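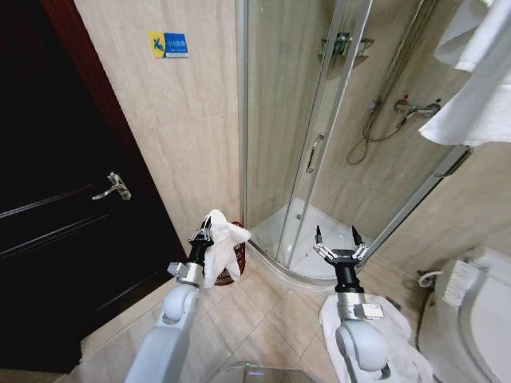
*White towels and beige tiles in a guest bathroom at Krajewska House.*

**For immediate release — August 1, 2022**

## Grisine opens its towel and linen library to small guesthouses

Hello! I'm Zawadi Koech and I run Grisine, a linen hire and mending business that has spent the past few years looking after restaurants, mostly their napkins and tablecloths. From today we're taking on guesthouses and B&Bs as well, and I'm very pleased to be able to say so at last, having kept it more or less quiet since April.

The idea is simple enough. A guesthouse pays us a monthly fee, and for that it gets bath towels, hand towels, bath mats, sheets and pillowcases, all collected, washed, mended and brought back. There's no minimum number of rooms. The big laundries I used to deal with (I ran a B&B myself, with 3 rooms and one very tired tumble dryer) wanted a hotel-sized order before they'd send a van up the hill, so I ended up doing the lot at home and hanging pillowcases over the banisters.

We've been trying it out with 8 guesthouses over the spring and early summer, starting with Krajewska House, and we now have 1,044 towels in circulation. Of those, 386 have been through our mending room at least once and gone back out to work. Mostly it's hems and pulled loops. Hanging tabs go too, and we've started sewing them on with a wider strip of tape so they stand up to a heavy wet towel on a small hook.

Ilídio Macedo, who owns Krajewska House, was our first customer and also our fussiest, and I mean that kindly.

"I used to buy new towels every season and feel bad about the old pile in the cupboard," he told me. "Now I put the bag out, the bag comes back, and my guests have something thick to dry themselves on. I did complain about the first bath mats. They were too thin, and Zawadi changed them."

We did change them! The mats are now a heavier cotton, and they take longer to dry, so we send out an extra one per room to cover the gap.

All our bookings go through Allo, the ordering page we've had built for us, where you can say how many sets you need and move your collection if a guest stays on. If you'd sooner ring, please ring. I like a chat and I'll put the order in myself. Bags and labels are made for us by Sturkex, and the labels are colour-coded by house so your sheets don't wander off to the one down the road.

Anything too worn to mend gets cut down into cleaning cloths, and each house can have a bundle of its own back at no charge. They're very good on tiles and taps — better than the shop ones, in my opinion, though I would say that. What's left after that goes to an animal rescue for bedding.

We have room for more guesthouses this autumn and we'd love to hear from places with fewer than ten rooms. A trial lasts a month, and you can stop at the end of it without paying anything further. Please tell us about stairs, narrow lanes and dogs when you get in touch, so the driver knows what to expect.

**Notes for editors**

- Grisine hires out, washes and mends linen for restaurants, guesthouses and B&Bs.
- Zawadi Koech and Ilídio Macedo are both happy to be interviewed. Mornings are hard for Ilídio because of breakfasts.
- Visits to the mending room can be arranged through the Grisine office.

**Ends**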